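June

By the Hedlund Kitchen Garden staff

How to make longan syrup at home

If you have never cooked with longans, you are in for a treat. They taste a bit like a lychee that has spent the afternoon with a jar of honey, and they make a gorgeous amber syrup for iced tea, pancakes, sparkling water, you name it. It takes an hour and a bit on the stove, most of it spent doing something else while the kitchen fills up with the smell (so good!).

What you need

2 pounds fresh longans, still on the stem if you can get them
690 grams sugar
1,038 grams water
A wide strip of lemon peel
Juice of one lemon
A small pinch of salt

Yes, those weights are fussy. We worked them out on the kitchen scale over a lot of batches and they fit our favorite pot, a dented old Kostia, with just enough room for the bubbles. Use a pot that looks too big. Sugar foams up fast when you turn your back.

Picking the fruit

Look for dry, tan shells that feel firm and give only a little when you press. Skip any with cracks or wet spots near the stem. Ours come from the Lolis market, where the Monday delivery is the one to catch, and we ask for whole bunches every time. Loose fruit is fine too, but it won't keep as long in the fridge.

Peeling

Rinse the bunch, snip off the fruit, and pinch each shell near the stem end until it splits. It should slip off in two or three pieces. Hold the fruit over a bowl and run a small knife down one side to pull out the shiny black seed. Save every drop of juice! Throw the shells and seeds away; they don't go in the syrup.

Cooking

Put the sugar, water and salt in the pot over medium heat and stir until the liquid is clear. Add the fruit, any juice from the bowl, and the lemon peel. When it starts to bubble, turn it right down and leave the lid off. Simmer gently for 60 minutes, stirring now and then and skimming the foam. You want lazy little bubbles the whole way. The color goes from pale straw to deep gold, and the last ten minutes are the prettiest. 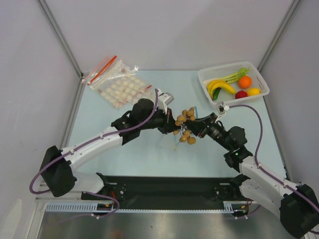

Take the pot off the heat and stir in the lemon juice. Let it sit until it is just warm, then strain through a fine sieve into a clean jar. Don't press too hard on the fruit or the syrup will turn cloudy. It still tastes great cloudy, mind you, but clear looks lovely in a glass.

The cooked fruit is the cook's bonus. Spoon it over plain yogurt or vanilla ice cream, or chop it up and fold it into muffin batter.

Keep the syrup in the fridge and use it within two weeks. For iced tea, start with a tablespoon per glass and add more from there.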